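4.2 Task and course setting

The gear task was given to the students in the second half of the project course at Hosmont. The course is taken in the third year, and most of the students have written programs before but have never planned a motion for an arm. In the first weeks they learn the simulator, Ornura, with simple reaching exercises. After that, each team receives the same work cell and the same start file, and has until the end of May to hand in a controller.

The task looks easy to describe. A set of gears must be placed on a small board so that the teeth of neighboring gears go into each other. A gear which is put down a little too early, or turned by half a tooth, will rest on top of its neighbor and block the next step. We chose this task for this reason. In earlier years we used the stacking of blocks, and there a team could get a good result with a fixed list of positions. With gears a fixed list was seldom enough, and the teams had to think about contact.

Each team was allowed 70 trial runs for the final test. Before every run the start positions were changed by a small random amount, and the students did not know the change in advance. The complete log contains 2,819 runs, in which the practice runs saved by the teams are also included. We removed the runs that stopped because of a software error on our side, and about 2,000 were left for the analysis in Section 5.

The teams were free in the choice of method. Some wrote a state machine by hand, with one state for approach, one for contact and one for release. Others recorded demonstrations with a hand controller and trained a small network on them. The course assistant, Njål Boström, met every team once a week and kept notes about what they tried. We use these notes in Section 6, where we discuss how the plans of the students changed during the course.

The layout of the cell is shown in Figure 3. The arm and the board share one table, and the side of the room is furnished with other objects. These objects have no role in the task, but they are present in the camera views that the learning teams used as input. Team Clendness found that its network was sensitive to this background, and later it cropped the views to the table top.

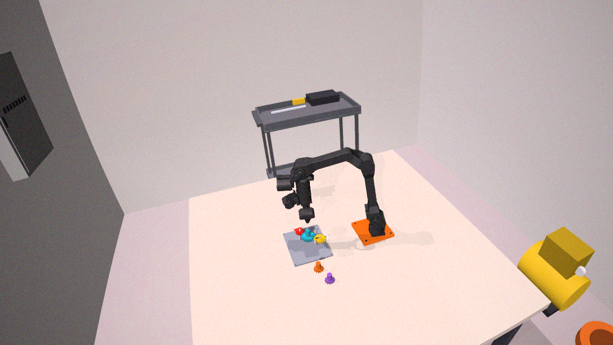 Figure 3. The simulated work cell. Three gears are on the board and two are on the table in front of it.

For the score we counted only the state at the end of a run. A gear was accepted when it was flat on the board and its center was inside the tolerance. The time was recorded but had no influence on the grade. Several teams asked us to change this, and we come back to their arguments in Section 6.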